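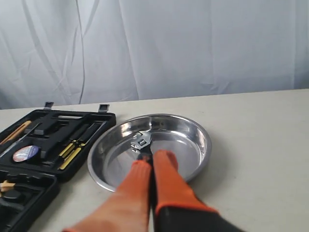 Tool case open on the table, white cloth behind.

August 26, 2021

Second dye trial with the walnut hulls from the Urnska road. Same stock as last time, strained twice through cotton. Bath made up to 1,000 ml in the enamel pot, 100 g of dry hulls, soaked overnight.

Wool is the Pendeck two-ply, seven small skeins, all scoured on Monday. Four went in with alum and three with nothing. I kept the bath at 67 C for an hour, then turned it off and let everything sit until it had cooled. Last time it got too hot while I was on the phone and the yarn came out harsh.

Results: the plain skeins are a warm mid brown, even all the way through. The alum ones are a shade lighter and a bit more yellow. I expected a bigger difference. One alum skein has a pale band where the tie was too tight - figure-eight ties only from now on, and loose.

Rinse water ran clear on the third change. No soap used yet. Wash test still to do with the Gukell liquid, half a skein of each.

Iron dip not done. The jar of iron water has gone cloudy and I would like to make a fresh one before putting good wool in it.

The Pavlović book gives a longer soak, three days, and no heat at all. Worth trying with the leftover hulls. There is half a bag on the shelf by the back door, labeled - please don't throw it out.

Bath saved in the lidded bucket for a second, weaker round. Check for mold before using.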